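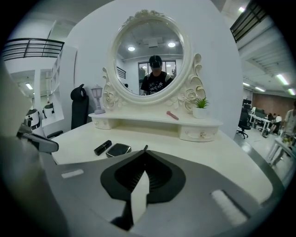 Clearing the Top: What I Learned From One Dressing Table

Filed under: Student Work / Home & Interiors / Small Spaces
Search this site Type a keyword Go

Ainhoa Llorente, Interior Studies project report, December

1. Why a dressing table

Everybody else in my group picked a kitchen. I get it, kitchens have cabinets and plumbing and a million products to compare, but I wanted something small enough that I could know every inch of it by the end of the term. So I picked a vanity! White, with a big oval mirror, and honestly pretty dramatic for a piece of furniture you sit at with a hairbrush.

My question for the project was simple: how much stuff can live on top of a dressing table before you stop using it as a dressing table? I called the project Memovora, after a word I made up for the way flat surfaces eat the things you put on them and then you forget you own them. My tutor thought it sounded like a vitamin. I kept it.

2. The furniture

The mirror does most of the talking. It's oval, the frame is a creamy white, and it's carved all over with scrolls and leaves. Down low on the sides there are sculpted roses, and there's a crest up at the top. I spent a whole afternoon trying to draw those roses for my sketchbook and every one of them came out looking like a cabbage.

Under the mirror there's a raised shelf, and below the shelf there are two small drawers with an open recess in between. The right one has a clear crystal knob. I love that knob more than is reasonable. Then in front of all that is the desktop, which is plain and white and (this matters for later) the only place where you can put your elbows.

A black high-backed office chair with a headrest goes with it at the moment. In my first draft I wrote a long rant about how the chair ruins the look, and then I sat in it for two hours doing my notes and crossed the rant out. A pretty little stool would match the roses. It wouldn't hold up my back through an evening of writing, though, so my recommendation is to leave the chair alone.

3. How I worked

I had a budget of 500 words per week for the log, 4 weeks of logging, and a rule that nothing could be bought. That last rule hurt. I had a whole wish list from Vastinley (trays, little stacking boxes, a thing for cotton pads) and I wasn't allowed to touch it until the report was handed in.

Each week I took everything off, wiped the surfaces with a damp cloth and then a dry one, and put things back in a different arrangement. Then I lived with it. Every evening I wrote down what I had reached for, what I had knocked over, and what I had moved out of the way to get at something else. "Moved out of the way" ended up being my favorite category, and by the last week I was grumbling about it in nearly every entry.

The log came out at 1,076 entries if you count every single reach, which my classmates think is unhinged. It's in the appendix for anybody who wants it.

4. What stayed on the shelf

The raised shelf was the easy part. Things that just stand there and look nice can go up there, because you don't need to grab them in a hurry. The lantern-shaped lamp in pale lilac went to the left end in week one and never moved again. It has a peaked top and a round base, so it reads as a tiny house from across the room, and I like having something with a bit of height on that side.

The green plant in its white pot belongs over on the right. Spiky leaves against carved roses sounds like it should be a mess, but it's my favorite corner of the whole piece! The carving is so soft and fussy that it needed something pointy next to it. I tried the plant in the middle in week two and hated it, it sat right where I wanted to look at my face.

5. What stayed on the desktop

Makeup is where I went back and forth the most. My first plan put every last bit in the drawers, with the desktop totally bare. It looked great, and I used maybe half of what I owned, since anything in a drawer might as well have been in another town.

So the final plan allows two things out. I went with a black lipstick and a square black compact, side by side, right in front. They're the ones I reached for most in the log, and black on white is easy to find when you're half asleep. The compact has a glossy lid that shows every fingerprint, so I've added it to the wiping routine.

I didn't give the lipstick a holder or a stand. Casado, who graded my midterm, asked for one in the margin ("where does it GO?"), and I did try it upright in a little cup for a few days. I kept tipping the cup over with my sleeve. Lying down is fine.

6. Things I would change

The open recess between the drawers is still a puzzle. I tried using it for letters, then for a hairbrush, then for nothing. Nothing won, but it feels like a waste, and if I do a second round I'd like to fit a shallow tray in there. Cetano, the other student on small furniture this term, suggested lining it with fabric, and I'd want to see how that handles powder before I agree.

I'd also log mornings separately from evenings. I lumped them together and I'm pretty sure I'm two different people.

Materials used: one damp cloth, one dry cloth, masking tape for marking positions, a notebook, a pencil. The arrangement sketches for all four weeks are in the back folder, cabbages included.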